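CAPÍTULO 7
Comprar un brazo para la colada: qué miro yo antes de firmar

Cuando Teresa McGrath me pidió este capítulo le dije que sí enseguida, y luego me pasé una tarde entera delante del catálogo de Plekero sin saber por dónde empezar (¡hay accesorios para todo!). Así que empiezo por lo que más me preguntan los alumnos: ¿merece la pena el kit completo o basta con el brazo suelto?

Mi respuesta corta: depende de la puerta. Una boca redonda obliga a la pinza a entrar inclinada, y ahí la longitud de la muñeca manda más que la fuerza del motor. 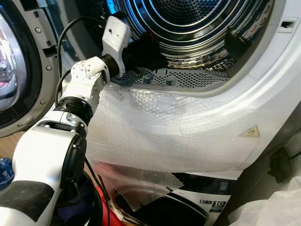
El kit de Plekero trae 34 piezas y un manual que, la verdad, se deja leer. El de Girkell es más barato, pero la cámara de muñeca se paga aparte, y yo no compraría ninguno de los dos sin ella. Yulan Zhong, con quien di este curso dos años, prefería Girkell por el servicio técnico. Discutimos mucho sobre eso y seguimos sin ponernos de acuerdo.

Otra cosa que conviene pedir al vendedor es una prueba con ropa oscura. Una prenda negra y arrugada se lo pone difícil a cualquier cámara, y un ribete de color ayuda bastante a saber por dónde va la tela.
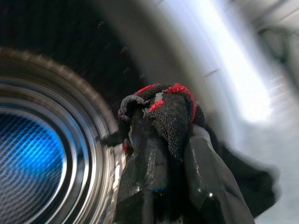 Capítulo 7 · 887

En las páginas que siguen comparo los dos kits apartado por apartado: montaje, alcance, pinza y garantía. Traed hechos los ejercicios del capítulo anterior, que los vamos a necesitar para calcular el alcance.

7.1 El montaje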